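The women's winner of the Ekstead Half is already back at work when she calls. Shift starts at 4, so we have ten minutes, maybe less. She asked us to leave her name out – the clinic where she works doesn't know she races.

"I'd like to keep it that way a bit longer," she says. "They'd all want to sponsor me or something."

She is 36. Started running at 31. Before that, nothing, not even school track.

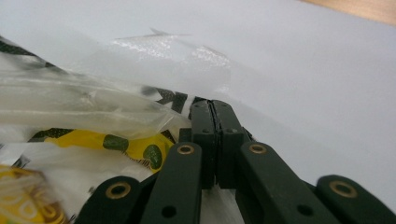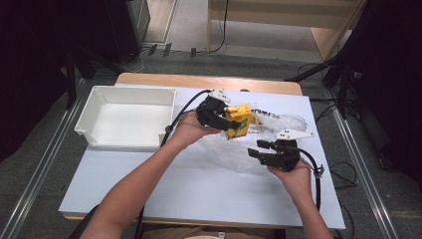 The race itself

Ekstead is hilly. People know that. What they forget is the wind coming off the Pristell side once you pass the bridge, and this May it was bad. The lead group broke up there before mile 10.

"I was fifth woman at the bridge, maybe sixth. I wasn't thinking about winning. I was thinking about my left shoe."

The shoe had come loose. She didn't stop to tie it. Would she do the same agian?

"Yes. Probably. My coach says no."

She caught the last of the leaders on the long drag up to Clitton, and says she remembers very little after that except a kid yelling at her to hurry up. The gap at the line was 4 seconds.

Training

Less than you would think. She peaked at 63 miles a week in the spring, and only for two weeks. Everything else was lower, a lot of it before sunrise, some of it on the treadmill in her garage when the roads iced up.

"I hate that treadmill. Put that in."

She runs for the Paulauskas club, a small one, mostly trail people. They meet at the reservoir and do hill repeats whether it's raining or not. No track. She has done one track session in her life and got lapped by teenagers.

Food is simple too. Oatmeal, rice, eggs, too much coffee. She tried gels for a season and her stomach said no. At Ekstead she took water at three tables and missed the fourth.

What comes next

A marathon, she thinks. Not this fall. The coach wants her to wait a year, she wants to wait until about next month.

"We argue over it every week. He's usually right, which is annoying."

Any particular race? She has one in mind but won't say, the entry isn't in yet. Flat, is all we get. She wants to find out what her legs do with out a hill in front of them.

Then somebody is calling for her down the hall – and she has to go.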